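Staststead Community Help > Home Energy > Solar Hot Water

Polymer collector panels or copper ones for a small hot water system? 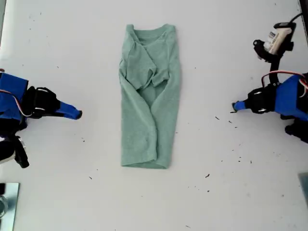
Details

Posted by tallgrass_721, 27/08/2019

We want to add solar hot water to a house with two bathrooms. One installer quoted a standard flat plate system with copper absorbers. A second one quoted Kubo panels, which have a plastic absorber and weigh a lot less. The Kubo quote is $2000 lower, and most of that is the roof work, as the copper panels would need extra bracing.

Our winters get below freezing for weeks at a time. The tank would be in the basement. My concerns are how long the plastic lasts and what happens if the system sits full of hot fluid in summer while we are away. The installer wants an answer in September. Has anyone lived with plastic panels for more than a couple of years?

Replies

rooftop_ned

I have had plastic absorbers on my garage for nine years. They are unglazed and only heat a pool, so it is not quite your case. No leaks in the panels themselves. I replaced two rubber connectors and one air vent. The surface has gone a little chalky but the output seems the same to me.

For house water you need glazed panels, and those get much hotter when the pump is off. Ask the installer for the stagnation temperature of the collector and the highest temperature the absorber is rated for. The second number has to be higher than the first, or there has to be something in the panel that limits the heat, such as a vent that opens. Get it in writing. My neighbor's installer could not answer and she went with copper.

Also ask about:
Pressure rating. Many plastic absorbers cannot take house water pressure, so they run on a separate low pressure loop with a heat exchanger at the tank.
Freezing. A drainback system empties the panels when the pump stops. That helps with both winter and your summer vacation.
Warranty. Check whether it covers labor or only the panel.

Votside

get copper. plastic is for pools

mill_lane_heating

I install both kinds. The answer above about pool panels is out of date. Glazed polymer collectors for house water do exist and some work fine, but the system has to be designed for them. You can't swap them into a layout drawn for copper and expect the same result.

Polymer carries heat less well than copper, so the absorber is usually made with fluid running behind nearly the whole surface. Compare the rated output of the full collector at the temperature you need and ignore the material for a minute. If the Kubo quote has six panels and the copper quote has fewer, that may be why.

On a basement tank, drainback is a good choice if the pipes can slope all the way down with no low spots. The pump has to be sized for the full lift from the tank to the roof. If the pipes can't slope, use a glycol loop and check that the panel maker allows glycol. Some don't.

tallgrass_721

Thanks. I asked for the two temperatures and the pressure rating. The pipes can slope except for one stretch over the laundry room, which he says he can reroute through a closet. Still waiting on the labor warranty.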